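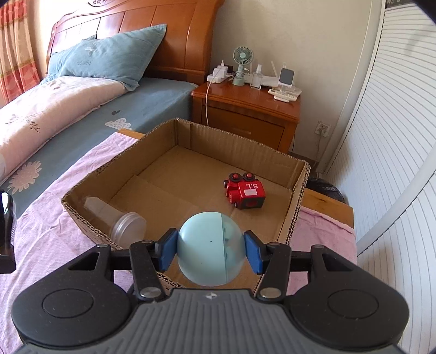
私のプロジェクトの目的は、家の中の小さい物を拾って箱に入れる台車ロボットを、自分の部屋と共同工房で作ることです。名前は Trolley としました。台車の上に小さいアームを載せますが、アームの動きを最初から全部プログラムで書くことは、私の力では難しいと考えました。そのため、先に人が手持ちグリッパーで物をつかみ、その記録をアームの動きの手本にします。薄緑色の球は、両側から青い指先で挟んで段ボール箱の上に持っていくと、不透明な部分と半透明な部分の境目が縦に見えます。この境目の向きを、つかむ姿勢の目印として使うことにしました。

## 1. 作業の場所と分担

工房の名前は Medeiros といいます。金属を切る作業と、ねじ穴をあける作業は工房で行いました。家では音の出る工具が使えませんので、配線、プログラム、つかむ動作の記録だけを家で行いました。

6月の計画書には「記録も工房で行う」と書きましたが、途中で変更しました。工房の机は高さが一定で、表面が硬く、物がよく転がります。しかし Trolley が働く場所は普通の部屋です。布のしわがあり、物が少し沈み、後ろには家具もあります。そういう場所の記録がほしいので、ベッドの上に布を敷いて行う方法に変えました。

## 2. 台車の部分

台車の骨組みはアルミの角材です。車輪とモーターは Trelteck の部品セットを使いました。説明書には左右のモーターの線を同じ向きにつなぐように書いてありましたが、私の組み方では左右が鏡の形になりますから、そのままつなぐと台車がその場で回ります。最初の試験で本当に回りましたので、プログラムの中で片方の符号を反対にしました。線をつなぎ直すほうがきれいな方法だと思いますが、もう結束バンドで固定した後でした。

アームの取り付け板は、二回作り直しました。一回目は穴の位置が2ミリずれていました。二回目は穴は正しかったのですが、板が薄くて、アームを前に伸ばすと板が曲がりました。三回目の板は厚いアルミにして、裏に短い角材を一本足しました。これで曲がりは目で見えないぐらいになりました。ただし重くなったため、坂を上る試験はまだしていません。

## 3. つかむ動作の記録

記録の手順は次のとおりです。

1. 布を広げて、箱と物を置く。
2. グリッパーの指を全部開いて、記録を始める。
3. 一つの物だけをつかみ、箱の上まで運び、指を開く。
4. 記録を止めて、結果を表に書く。

手順3で「一つの物だけ」と書いたのは、最初のころに私が急いで、続けて二つ運んだことがあったからです。後で記録を切り分ける作業がとても大変でした。

球は、上からではなく横から挟むほうが安定します。瓶のような長い物は、真ん中を挟まないと、持ち上げるときに片方が下がります。平たい物はいちばん難しいです。指先が布に当たり、布も一緒に挟んでしまいます。この問題については、グリッパーを少し傾けて、片方の指を先に物の横に置き、それからもう片方を閉じるという方法を試しました。 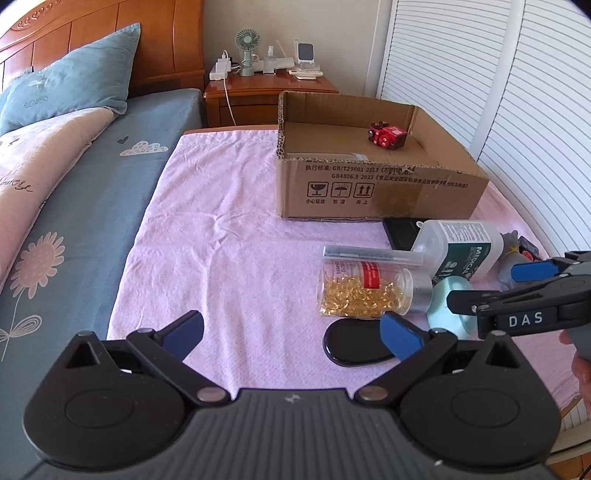
傾ける方法では、手首の角度が毎回少し変わります。人の手なら気になりませんが、アームに同じ動きをさせるときは、この小さい違いが問題になります。私は記録を見直して、角度が大きく違うものには表に印をつけました。消すことはしませんでした。どのくらい違うと失敗になるのかを、後で調べたいからです。

指を閉じる速さも表に書いています。初めは「速い」「遅い」の二つだけでしたが、自分でも区別がよくわからない日がありました。今は、記録ファイルの時間から計算した値を使っています。

## 4. 結果

つかむ動作の記録は、全部で161回になりました。その中で、物を落とした、または布も挟んだものは、ほぼ30回です。平たい物の失敗が多く、球の失敗は少なかったです。

記録の整理には、自分で書いた小さいプログラム Trudness を使いました。これは記録の始めと終わりを切り取り、指の開き方をグラフにするものです。グラフを見ると、失敗した記録では、指が閉じる途中で一度止まり、その後で急に進むことが多いとわかりました。たぶん布が引っ張られて、それから外れたときの形だと思いますが、まだ全部は確認していません。

アームに移した動作は、今のところ9回だけです。手本と同じ位置に物を置けば、アームは球をつかむことができました。位置を横にずらすと、つかめないことがありました。この段階では、手本をまねているだけで、物の位置を見て動きを直すことはできていません。

## 5. 困ったこと

いちばん時間を使ったのは、つかむことではなく、座標を合わせることでした。手持ちグリッパーの記録では、指先の中心を基準にしています。アームの制御プログラムでは、手首の回転軸が基準です。この二つの間の長さを定規で測って入力しましたが、アームの指先が布に強く当たりました。調べてみると、私は指を閉じた状態で長さを測っていました。指はリンクで動きますから、開くと先端の位置が前後にも変わります。開いた状態と閉じた状態の両方を測り、間の値は直線で計算するようにしました。正確には直線ではないはずですが、今の速さでは十分でした。

もう一つは部屋の明るさです。昼と夜では、カメラに映る球の色がかなり違います。色で物を探すプログラムを少し書きましたが、夜は布の色と混ざってしまい、使うのをやめました。

## 6. これからの作業

- 取り付け板を替えた後の台車で、低い段差と坂の試験をする。
- 平たい物の記録を、布を替えてもう一度行う。
- Trudness に、指が途中で止まった記録を自動で探す機能を加える。
- 箱の位置を毎回手で入力しないで、カメラから読めるようにする。

最後の項目は、今学期の間に終わらないかもしれません。その場合は、箱を台車に固定する形に変えて、先に拾う動作だけを完成させる予定です。固定用の金具の図面はもうありますので、次に工房の切断機が空いている時間に切ります。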